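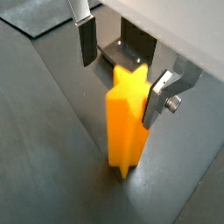

Solène Gaillard says thirty-odd families will simply drop out if the fee goes up again, and hers could be one of them. She's had a Golliner Toy Library card since her eldest was in nappies. "Put it up a bit, fine. But you can't double it and move it across town in the same year."

Golliner, 5 February 2024

Golliner's toy library has until September to get out of Mazza Street. Drostano Shire wants the old infant health building back for office space. Letter went out to members last week, two pages, most of the bad news on the second.

The library has 190 member families at present. They pay $35 a year and can take four toys home for a fortnight. Under the shire's offer the lot would shift to the back room at Drullosis Hall, out past the saleyards. Rent there isn't set yet. What is set is a $2000 bond, payable before any keys are handed over, and the library doesn't have it spare.

Parking is better at the hall. Everyone agrees on that much. But there's no bus after lunch and no footpath for the last stretch, and a fair few members walk to Mazza Street with a pram on Saturday mornings then do the shopping after. Storage is the other headache. The catalogue runs to 1529 items, from trikes and a sandpit shell down to bags of plastic animals, and the back room has one wall of shelving and a door that opens inward.

The shire says its hands are tied on the building but that it "values early years services" and will help with the move itself, meaning a truck for one day. Asked whether the bond could be waived or paid off over time, a spokeswoman said the request would need to be put in writing. It was put in writing in November, members say. They have a copy.
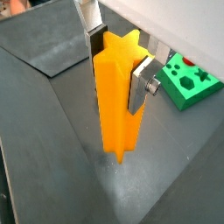
Missing pieces are a cost too, and members expect a move to make it worse. Every item gets checked against its card when it comes back, and anything short goes on the bottom shelf to wait. Puzzles mostly, train track, the odd tea set. Shaped blocks are the worst for it. A yellow five-pointed star like this one, with those deep grooves down the sides, has no understudy, and if a set calls for a star then a cylinder out of the spare parts tub wont do. Fines for lost bits are fifty cents and have been for years. The letter to members floats two dollars.

A few other options have been kicked about. Sharing with the kinder (no room). The old bowls club, which has a lovely kitchen and a roof that leaks over the part you'd want to use. One member has offered a double garage rent-free until Christmas, though the insurance would probaly knock that on the head.

Loans carry on as normal for now, Saturday mornings and Wednesday after school pick-up. Anything overdue from the holidays can come back without a fine until the end of the month.

Members will vote on the fee at the next general meeting, at Mazza Street. Date to be confirmed. Bring a chair if you've got one.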